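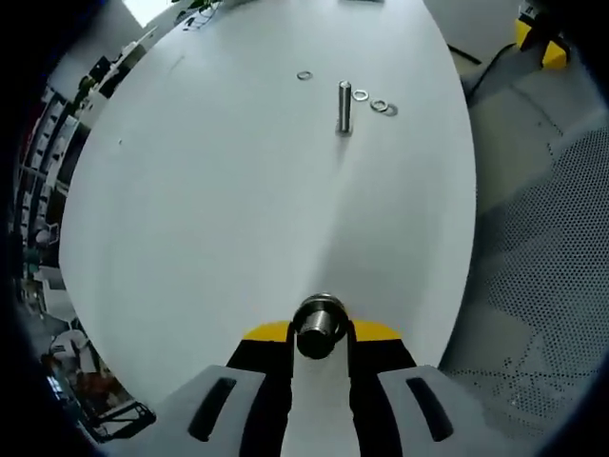 Courses > Automation 101 > Site visit notes

Venla Hämäläinen, August
2 min read

Read these notes before you write up the Transide open day. The guide's main claim was that the gripper work "carries over" to a real assembly line, and your job is to ask what that claim rests on. Look at the job itself: a short metal cylinder with a hollow center held between two black fingertips, one upright pin on a white table, flat washers lying near it. Two of the washers partly overlap. A person sorts that out without thinking, and I would like to know how often a machine does. I asked and got a brochure.

The brochure says 500 trials. It does not say what ended a trial, who judged it, or whether a dropped part was scored or simply picked up and tried again. Until we have that, treat the number as advertising.

Points for your write-up:

- How much clearance is there between part and pin? Zirna quoted a figure out loud but would not put it in writing.
- Would the same setup cope with a crowded bin? Our hosts said yes. We were not shown it.
- What does a changeover cost when the part changes?

Compare with the Honkanen handout from unit 2, which at least lists its failures. One page is plenty. Do not copy the brochure's adjectives.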